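Food & Drink | Regional Tables | Features

Print this article | E-mail to a colleague

The Smokehouses of Flurkham

The town of Flurkham has one main street, one railway platform and, at the last count, 31 establishments at which a visitor may eat smoked fish. The figure includes two public houses which serve it only at weekends, and the refreshment room at the station, where the smoked haddock tart has a following among commuters who do not otherwise leave the train. It excludes private houses, although in several streets near the harbour it is still usual for a household to keep a small smoking cupboard in the yard.

The reputation of the place rests on its eel and its trout. Both were once sold almost entirely to buyers from outside the district, and older residents recall a time when the better fish could not be bought in the town at all. The change began when the first of the harbour smokehouses opened a counter facing the street. Customers who had come to collect an order stayed to eat it, standing up, with bread and a little mustard. Benches followed, then tables, and eventually a licence.

Ferri, on the lower quay, is the oldest of the present restaurants and remains the one to which most visitors are directed. The dining room is plain. The menu is short and is written out each morning once the fish has been looked over. Eel is served warm, on the bone, with boiled potatoes and a sauce of sorrel and cream; it may also be had cold, in thick pieces, with pickled cucumber. The cold version is the better introduction. The fat sets as the fish cools, the flavour of the smoke becomes clearer, and a modest portion is enough for most appetites. Those who prefer something lighter should ask for the trout, which is taken from the smoke early and keeps a good deal of its moisture.

Nives Bellini, who has managed the kitchen at Ferri for 11 seasons, takes a firm view of the wood. She uses alder for trout and a mixture of beech and apple for eel, and will not have oak in the building. "Oak speaks over everything," she says. "A customer should be able to tell me which fish he has eaten with his eyes closed." Her brine is made with coarse salt, brown sugar and bay, and the fish is rinsed and hung overnight before it goes near the fire. Asked about the length of the smoking, she declines to give a time. The state of the weather, the size of the fish and the dampness of the sawdust all have to be considered, and a cook who works from the clock will, in her opinion, be disappointed on two days out of three.

Not all of her neighbours agree. At Flastard, a few minutes' walk inland, oak is used for everything, including the butter. The house style is darker, drier and considerably saltier, and it has loyal supporters. The kipper here is among the best in the county. It is grilled briefly, brought to the table with its skin blistered, and served with brown bread and a wedge of lemon. The smoked mackerel pâté is less successful, being rather heavy with horseradish, and the potted shrimps, although pleasant, can be had in equal quality elsewhere for less. The wine list extends to 43 bottles, of which the dry whites are the most useful. Beer drinkers are well looked after, and the dark mild is a sound partner for the kipper.

Readers travelling with children may find Pranach more suitable. It occupies a former net loft above the chandler's and is run as a café during the day. Fishcakes made with smoked pollock are the principal attraction, and they are properly seasoned, crisp at the edges and generous in their proportion of fish to potato. A smoked fish chowder is offered throughout the year. The soup is thinner than some will expect, made with milk and stock and thickened only by the potatoes, and it improves greatly with the addition of black pepper. Puddings are baked on the premises. The gooseberry fool, when available, should not be passed over.

The question of supply is discussed at every counter in the town. Wild eel is now a rarity, and most of the houses buy farmed fish from licensed growers. The restaurants which do so generally state it on the menu, and those which do not will answer if asked. Trout presents fewer difficulties. It comes from two farms in the valley, both of which deliver before seven in the morning, and the difference between their fish is a matter of lively local argument. One is said to be firmer, the other sweeter. This writer, having eaten both on the same afternoon, found them very much alike.

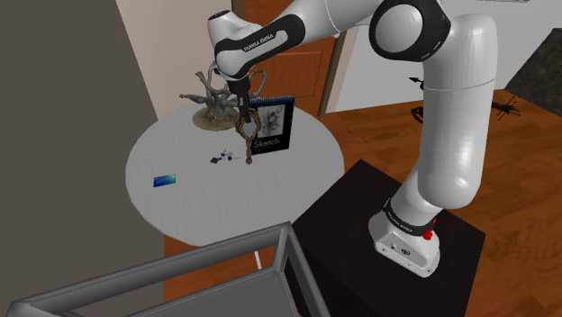
Prices have risen, as they have everywhere, but a lunch in Flurkham remains good value by comparison with the larger resorts along the coast. A plate of cold eel with bread and a glass of wine will leave change from a twenty-pound note at most of the quayside houses. Dinner is dearer, and at Ferri a table should be reserved well ahead for any evening in July, when the regatta brings more than 1,000 additional visitors to a town with limited accommodation. Flastard does not take reservations. A queue forms outside from six o'clock and is served in strict order, without exception for residents.

Those wishing to take fish home are advised to buy it whole. A side of trout, wrapped in paper and kept in the coldest part of the refrigerator, will be at its best for three or four days; sliced fish dries quickly and loses its character by the second. Eel keeps longer. The skin and bones should be saved for stock, to which a leek and a few peppercorns may be added, and which makes an excellent base for a risotto or a simple potato soup. Most of the counters will vacuum-pack on request for a small charge, and several will post within the country.

The smokehouse yards are open to visitors on 6th June, when the fires are lit in the morning and the first trays are brought out shortly after midday. Admission is free, although a charge is made for tastings. Sensible shoes are recommended, as the cobbles on the lower quay are uneven, and the smell of smoke will remain in a woollen coat for some time afterwards. Parking at the harbour is restricted to permit holders. The public car park behind the station is a level walk of ten minutes, and passes the bakery that supplies the bread to all three restaurants.

Filed under: Fish and Shellfish, Eating Out, Coastal Towns

Contact the editorial office | © All rights reserved | Back to top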